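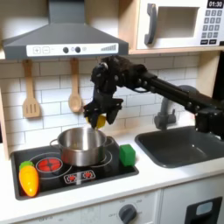
From: Geeta Sengar
To: Arkungate users list
Date: 30 Jun 2020
Subject: Re: [arkungate-users] Leader arm or gamepad for pick and place demos?

Hi Ildikó, and hello to everyone else who has been following along,

First of all, welcome to the list! I meant to answer you sooner, but we were in the middle of collecting and I kept telling myself I would write once we reached a good stopping point, and of course there never is one. So I'm writing this with a cup of tea next to the keyboard and it will probably be longer than you wanted.

Ildikó Bozsik wrote:

> We have just put together our first arm and want to teach it small
> kitchen jobs (pick up a toy vegetable, put it in a pot, take it out
> again). We tried a gamepad for a couple of afternoons and the
> demonstrations look terrible, all stops and starts. Before we spend
> money on a second arm to use as a leader, is it worth it? Or are we
> just bad at it?

You are not bad at it, or at least you're no worse than we were! Everyone's gamepad demos look like that in the beginning. Each stick moves one thing, so you end up moving sideways, stopping, moving down, stopping, turning the wrist, stopping, and all of those little pauses go straight into the recording. We trained on a set like that last year and the arm learned the pauses beautifully. It would hover over the pot and think about life.

So yes, I would build the leader. Ours is called Veloso (the follower is Ornier, please don't ask, the names were settled before I joined) and it is the same set of joints with a trigger where the gripper would be. You hold it, you move it the way you want the other one to move, and the motions come out in one piece. I'd say it took me an hour to stop fighting it and a few days to get good.

> How many episodes do you record per task? I have seen people say 50
> and people say 5000 and I don't know who to believe.

I don't know who to believe either, but I can tell you what we have. Our play kitchen set stands at 1384 episodes across all tasks. Of those, 600 are putting something in the pot or taking it out, and the rest are spread among moving things between the counter and the stovetop, putting them in the sink, and a handful of odds and ends that I'd drop if it were up to me. We threw away 117 on review. I used to feel bad about throwing them away and now I don't at all. Most were ones where the operator dropped the object and then nudged it along with a fingertip to get it home, and if you leave those in you'll find the arm doing it too.

A dropped object that is picked up again cleanly is a different matter, and please keep those! They are the most useful episodes we have. The arm will miss sometimes, and it has to have been shown what to do next.

> Do you keep the objects in the same place each time?

No, and I wish I had been stricter about this from the first day. We used to put everything back on little pencil marks because it was tidy, and the policy that came out of it reached for the pencil marks whether there was anything there or not. Now we move things between episodes, including the pot, and we turn them as well. 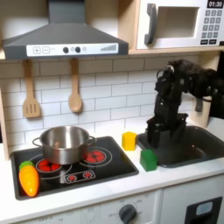 The house-shaped block is the one to watch, by the way. A flat-topped block will forgive you for coming in a bit crooked, but on the one with the peak, the fingers like to ride up the slope and close on nothing. What helps is to come straight down, pause for just a moment above it (a real pause, on purpose, the one kind I allow) and line up the wrist before you go lower. If your operators all do that in the same way, the arm picks it up surprisingly quickly. If one of them grabs from the side and another from the top, it tries to do something in the middle and gets neither. We wrote ourselves half a page on how each object is to be held and everybody reads it before they sit down at the leader, me included.

The carrot has its own paragraph on that half page. Take it across the body, well away from the leaves.

As for the pot, go higher than you think you need to. When you are standing beside the kitchen you can see perfectly well that you're clearing the rim, so you skim over it by a hair, and then the arm tries to copy you with its own small errors added and knocks the pot along the stove. Give it a couple of fingers of air on the way over, then lower, then open. The same goes for the edge of the sink, and there you also want to check where the elbow is going, which is very easy to forget when you're watching the gripper.

One more thing, and I feel strongly about it: try a few demos looking only at the camera picture and not at the kitchen itself. If you can't do the task from what the camera shows, the arm can't either. We moved our main camera twice after doing this. I don't have a good rule for where it should go, only that the fingers shouldn't hide the object for the whole last part of the reach.

> And how long can one person keep going?

Less long than they'll tell you. We swap after 5 sets, and a set is however many fit before the joints want a rest. I get careless well before I get tired, and I only notice when I play the recordings back the next morning.

On the software side, the leader and follower both run on the stock Arkungate driver. If you see Ornier-style twitching when you let go of the trigger (you'll know it when you see it), check that the two arms agree on their zero positions before you touch any of the gains. I lost most of a week to that one.

We're hoping to put the set up on Gotham, our lab server, some time in July, with the half page on grasps alongside it. I'll post the address to the list as soon as it's there. If you'd like the grasp notes before then, just write to me and I'll send them as they are, typos and all. And do tell us how the leader build goes! I'd love to know which gripper you went with, too, you didn't say.

Warmly,
Geeta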